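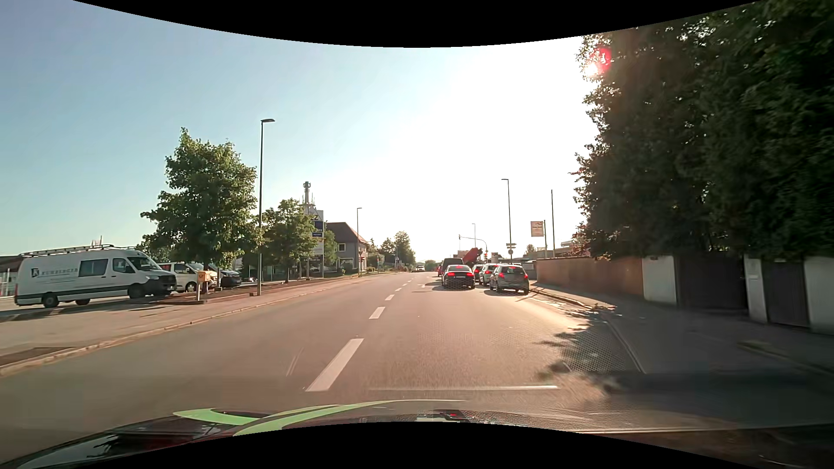
3.2 Retroreflectivity and marking age

Pavement markings were surveyed on 40 two-lane segments between Toledo and Hurnia. Each segment had been restriped at least once with waterborne paint, and the date of the last application was taken from district work orders. Segments with thermoplastic markings were excluded, as were those where the work order did not state the bead application rate.

Retroreflectivity was measured with a handheld instrument (Serex, 30 m geometry) at fixed stations along the centerline. Six readings were taken at each station and the median was kept. Stations with visible sand or standing water were skipped and revisited later in June. After removal of incomplete records, 1,203 station medians remained for analysis.

Figure 4. Broken centerline on an asphalt road under low sun.

Traffic exposure was expressed as the cumulative number of axle passes since the last application. We used this quantity in place of age alone, as in Honorato and Bastos, because two segments painted in the same month can differ widely in wear. Counts came from the Kenava loop stations where these were present and from short tube counts elsewhere. Segments carrying more than 3,000 vehicles per day were placed in the high-volume group.

Log-transformed retroreflectivity was regressed on exposure, with a random intercept for segment. Adding pavement age improved the fit slightly. Surface texture did not, although the texture data were sparse and came from a single pass. Residuals were larger on the outside of curves, where tires cross the line more often; a separate slope for curved sections was therefore included in the final model.

The decline was steepest early in the life of the marking and flattened afterward. This is consistent with early loss of beads that are poorly embedded, as described by Ishida and Lai, but bead retention was not measured directly and the interpretation remains tentative. In the high-volume group the early decline was more pronounced, and the intercept variance between segments was also greater.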